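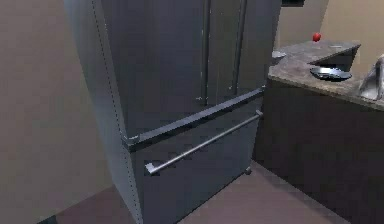 Fridge doors. Anyway, book thread, get comfy.

1/ So I finished the reincarnation book last night, the one I've been going on about since Sunday. It's called The Second Kitchen, it's by Wenche Åberg, and my library had exactly one copy with a hold list as long as my arm. Worth the wait? Mostly! I have thoughts.

2/ Quick rundown if you missed my earlier posts. She's a retired speech therapist who spent years visiting families whose little kids talk about "my other mum" or "my old house". She writes down what the kid says BEFORE anyone goes looking for a match. That's the bit that got me interested, because I've read a few of these and the notes are always written up afterwards.

3/ She collected 602 accounts all up. Most of them go nowhere and she says so. A kid says he used to drive a green truck and had a dog. Well, so did half of Praltcombe.

4/ But then there's the Brolholm chapter. A girl, not quite four, keeps asking who's feeding the hens at Hrnčiar's. Family's never heard of any Hrnčiar. Mum thinks it's off the telly. I won't spoil it but I read that one standing up in the hallway with my coat still on.

5/ (Yes, I know. Kids hear things. Grandparents talk over their heads at the table. Åberg gives that its own chapter and she's pretty fair about it, fairer than I expected from the cover, which is all purple mist and a staircase.)

6/ What I didn't love: the middle. There's a long stretch on dreams that felt like it wandered in from a different book, and then 30 pages of letters from readers of her first one. Some are lovely. Some of them I skimmed, sorry to whoever wrote the one about the ferry.

7/ Also it is a BRICK. 691 pages with the notes. I dropped it on my foot on the tram and a very kind bloke picked it up, read the title, and told me his nan used to say she'd been a baker in a past life. Then he got off at his stop and I've been thinking about his nan ever since.

8/ Someone asked if I believe it. Dunno! I grew up Anglican, I do yoga badly, I cried at my grandfather's funeral like anybody would. I'd put myself down as curious. I like a writer who can sit with a question for a long while and not try to flog me a weekend retreat at the end of it.

9/ Favourite bit, and it's tiny. She asks a boy what he remembers about being old and he says "my hands were slow". That's all. She doesn't do anything with it, just moves on to the next visit. I had to put the book down and go make a cuppa.

10/ For the audiobook crowd — it's on Nodutel, read by the author. I tried the sample and her voice is gorgeous but veeery unhurried. I'd bump the speed up a notch if you're listening in the car.

11/ Hold list people, I returned it this morning, 5/26/26, straight through the slot, so whoever's next, it's on its way to you. There's a bus ticket in the Brolholm chapter. Keep it, it's a good bookmark.

12/ Next up is either the one about the monks and the bees or a second go at that NDE memoir I abandoned in October. Leaning bees. If you've read either, tell me, but no spoilers on the monks please — I've only read the first chapter and I'm already attached to the grumpy one.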